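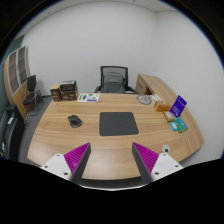
The Two Grippers

Fiction
Reading time: 2 minutes
Search this site Search

The ribbed pads were the Gandus pads, and I had been told to prefer them. Noltlow was paying for the trial and Noltlow had already bought a thousand pairs. My job was to write down whether they held.

The office in Baststead had been lent to us for the day. It had a big curved desk, a tall cabinet with glass doors and grey carpet. I worked through the list with the Bellamy pads first, which were smooth, and then changed over. It took four screws each side and I dropped one.

"Mouse," said the controller in my ear. It had a flat voice and it read out the list in order. "Grip, lift, hold for 60 seconds, return."

I closed the fingers on the mouse and lifted. I stood with my elbow against my ribs and watched the clock on my phone. My arm began to shake at forty. The mouse did not move in the pads.

"Return," said the controller.

I put it down to the left of the mat.

"It was on the mat before," said the controller.

I told it the list didn't say where. There was a pause while it looked.

"Correct," it said. "Grip 645. Next item."

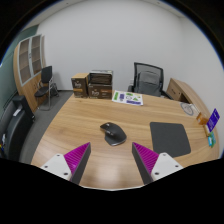
Grip 923

By the evening my hand would not close properly. The Bellamy pads had let go of the card pack twice. The Gandus pads had let go of nothing, and I had written that down, and I was sorry about it. I had used the smooth ones for two years at my last job.

"There are 77 grips left," said the controller.

"Can we stop there?"

"The list says 1000."

I sat in the black chair behind the desk and took out my earpiece. I could still hear it, very small, asking for the mouse. After a while I put it back in and stood up.

"Which pads?" I said.

"The list doesn't say," said the controller.

I got the screwdriver out and put the smooth ones back on.

Filed under: Short stories, Work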